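Laundry Day at Mostden: Towels, Baskets and Bits

Posted Apr 20, 2020

Welcome back to the house gallery! We've finally sorted the linen at Mostden, our old weatherboard place up the hill, and I'm so pleased with how it's coming along that I wanted a whole page for it. The kitchen got its turn in December (that page is still up, scroll down the sidebar for it) and the Clilliton shed will be next, once I can get to the back wall.

The big job was the towels. We had 30 of them stuffed into a cupboard meant for half that, every colour you could name, and plenty gone thin in the middle. The thin ones went into the rag bag and the good ones stayed. I've gone over to folding in thirds, then in half, and the stacks sit so much straighter on the shelf!

Purple is my favourite colour for a bath towel, always has been. It hides hair dye, it cheers up a white bathroom, and a thick terry one still feels like a treat on a cold morning. I shake each one out hard before folding so the hems line up.

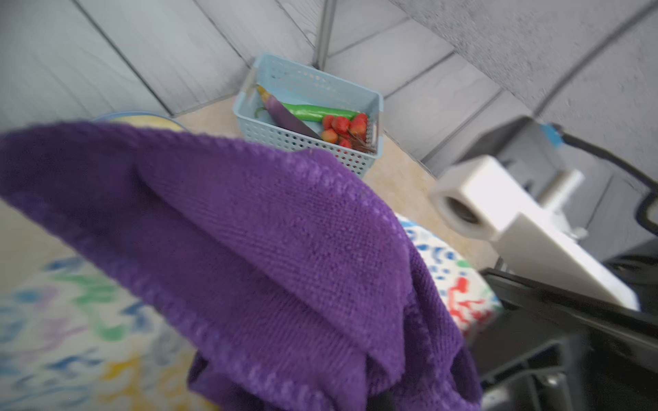 Baskets are the other thing I've gone a bit mad for. The light blue plastic sort with rows of holes is brilliant, easy to rinse under the garden tap, and you can see at a glance what's in it. Play food goes in one, pegs in another, and odd socks get their own until they find a mate. The pretend eggplant is the household favourite and travels from room to room.

Next up: the Panari quilts, all 3 of them, and the top shelf of the hall cupboard. Leave a comment if you've got a good way to store doonas!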